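Teleop suturing demos – how many before cloning works?

lotton_bench
Finally recording handovers by remote control on the Stadonen console! I've got 12 good ones so far, needle passed between the two instruments over the tissue, and I'm hooked.
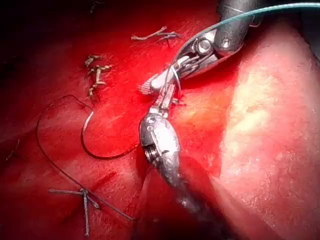
Reply 1 – wanloop
Love the needle angle! I'd stop at roughly 800 though. Past that our policy just copied my bad habits.

Reply 2 – mornevlow6
Disagree, wanloop. More operators fixed that for us – we had 6 people driving.

Reply 3 – lotton_bench
Only 2 of us here, so I'll try swapping every session. Does anyone keep the fumbled grabs?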